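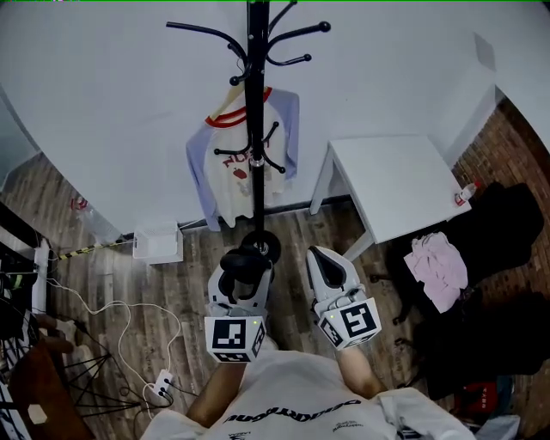
Wardrobe and laundry assistant, part time

Prustarach runs furnished shared houses for people on short work contracts. We have two houses in Clumville and one in Mapplebeck, and we are looking for someone to look after clothes, coats and linen across all three.

The post is 8 hours a week, worked as 2 shifts. You can choose which mornings or afternoons suit you as long as they stay the same from week to week. Pay is 1,169 a quarter before tax, paid in arrears, with travel between Clumville and Mapplebeck paid on top.

What the work involves

Most of it is picking up, sorting and hanging. Residents leave clothing on chairs, over the backs of chairs and on the floor, and it needs to be put back on a hanger or a hook, folded, or taken to the wash. You will also strip and make beds on changeover days, keep the linen cupboard in order and tell the office when we are short of hangers.

Each shared room has its own place for outdoor things and for clothes that will be worn again. In some rooms that is a rail, in others a coat stand.

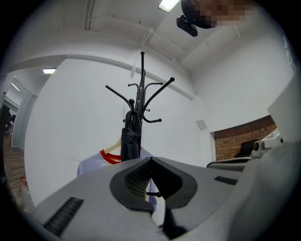

Shirts and anything with a collar go on a hanger first, and the hanger goes on the hook. Jackets and heavier coats can go straight on by the loop if they have one. Please spread the weight round the stand - a stand with everything on one side will lean, and we have had one go over. Bags go on the lower hooks. Knitwear is folded and put on a shelf, never hung.

Cables, chargers and bottles are not part of the job, but we ask that you move them out of the walkway when you find them. Small items left on side tables stay where they are. Anything found in a pocket goes in an envelope with the room number on it.

You will need to be on your feet for the whole shift and able to carry a full laundry basket up one flight of stairs. There is no lift at either Clumville house. Mapplebeck is all on the ground floor.

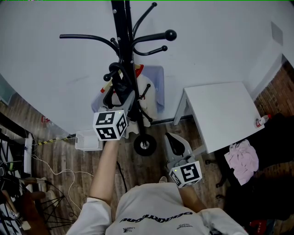 Who we are looking for

You do not need to have done this kind of work before. Time spent in a hotel, a shop stockroom or a care home laundry would be useful, and so would knowing your way round care labels. We will show you how each house is set up. After that you will mostly be working on your own, so you should be happy with that.

You will be in rooms where people live, with their belongings out. We take up two references and ask for a basic criminal record check, paid for by us.

Ironing is not included. Shirts that need pressing are bagged and left in the hall at Brandside, the larger of the Clumville houses, for collection.

How to apply

Write to the Prustarach office at Brandside, or hand in a letter there between ten and four. Tell us what you have done before, which shifts you could work and whether you drive. A CV is fine but we do not insist on one.

Applications close on 2018-07-14. The post is for a fixed term and runs until the end of March, with a chance of being extended.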